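Leton: a table-clearing arm for a shared workshop
Project report, second-year option in practical automation
Irja Leinonen

1. What I set out to do

The workshop I belong to has one long bench that everybody uses and hardly anyone clears. My proposal in the autumn was to build an arm that could pick up ordinary things left on it and put them in a bin at the end. I called it Leton. The proposal said the arm would be built, tested and left running for members by the end of the spring term. It was built and it was tested. I would not leave it running with my own mug on the bench, and this report tries to say why.

I should admit that I started out doubtful. Most of what I had seen of home-built arms was short films in which a thing is picked up once, from a good position, with the previous attempts left out. I wanted to know how many attempts there were. My supervisor thought this was a fair question but told me to write down the answer even if it came out in the arm's favour, so I have tried to.

2. The build

Leton is a small arm with five joints, printed parts and hobby servos, bolted to a board that clamps to the bench. The base bearing came out of an old turntable. The fingers are two flat pads with rubber glued on, and they open wide enough for a tin of beans. The power supply is a bench unit in the workshop and the control board sits in a sandwich box with holes drilled in the lid.

The first version of the shoulder cracked along a print layer in the first week. I reprinted it with the layers running the other way and thicker walls, and it has held. The second problem was the elbow servo, which buzzed whenever the arm was held out straight. I put this down to the weight of the gripper and moved the gripper motor back along the forearm. The buzz got quieter but never went away, and by the end the servo case had gone slightly brown on one side.

Wiring took far longer than I had planned. I had read that you should leave slack at every joint. I left slack, and the slack caught on the edge of the bench clamp. Anyone repeating this should route the cable up the inside of the forearm from the start, even though it means taking the elbow apart again.

3. Practising in simulation

Since I could only get bench time on Wednesday evenings, a good deal of the work was done at home in a simulator. I used the Rahimi scene pack, which comes with tables, household objects and several ready-made arms. My own arm was not among them, and building an accurate model of it would have been a second project. I used the Franka arm and treated the results as a best case: if a strong, stiff arm with perfect joints could not manage an object, mine would not either.

The object I spent most time on was a roll of kitchen paper. There is always one on our bench. It is light, it is soft, and it is wider than it looks when you come to close two fingers on it.

I ran 2,274 simulated attempts with the roll and changed its starting place each time. In 633 of them the roll was dropped, knocked over or missed. I counted an attempt as good if the roll was off the table and still in the fingers at the end of the run. That is a generous rule, as it says nothing about putting the roll down again.

The failures were not spread evenly. When the roll started close to the bowl, the arm often came in from the wrong side and one finger landed on the rim. When it started in open space the numbers were much better. I think this matters, because our bench has no open space, and a success rate measured on a tidy table mostly tells you about tidy tables.
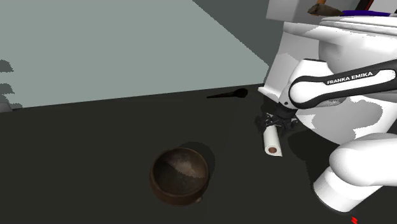 Lauri Halonen read a draft of this section and wrote back that I was being too hard on the simulator. His view was that it had done its job by showing me where the approach was weak before I broke anything, and that nobody sensible expects the number to carry over to a real bench. He also asked why I had not tried changing the friction setting, which he suspected was doing more of the gripping than the fingers were.

I tried it. With the friction at half the value that came with the pack, the arm dropped the roll far more often, and it tended to go during the lift. I did not repeat the full set at this setting, so I give no figure. Lauri was right about the friction. I still disagree with him about what people expect, as my own proposal quoted a simulated success rate as though it were a promise.

4. On the real bench

I had planned 1,000 real attempts. I got nowhere near that, because each one has to be set up by hand and the elbow servo needs to cool. The log sheet is in the appendix. In the last session, with the roll stood on a pencil mark and nothing near it, Leton managed 7 lifts in a row, and then crushed the roll on the next go when a pad came unglued.

With other things on the bench it was poor. It pushed a tape measure on to the floor. It took hold of a rag by one corner and dragged it through some glue. With tins it did quite well, which I had not expected, and I have no good explanation beyond tins being hard and always the same shape.

5. What I would change

A stronger elbow, first of all. The Nornach servo I wanted cost more than the rest of the arm together, and I would now spend the money and print a simpler base.

I would also measure the friction of my own rubber pads on the things I meant to lift, before any simulating. A kitchen scale and a bit of string would have been enough. I would drop the bin at the end of the bench too. Carrying things that far is where the arm swings most, and a tray beside the base would do.

The board and arm are on the shelf above the pillar drill if another student wants them. The printed part files and the full log can be had by writing to my Posteo address, which is on the sign-up sheet by the door. The spare shoulder is in the sandwich box with the control board. Please don't use the cracked one.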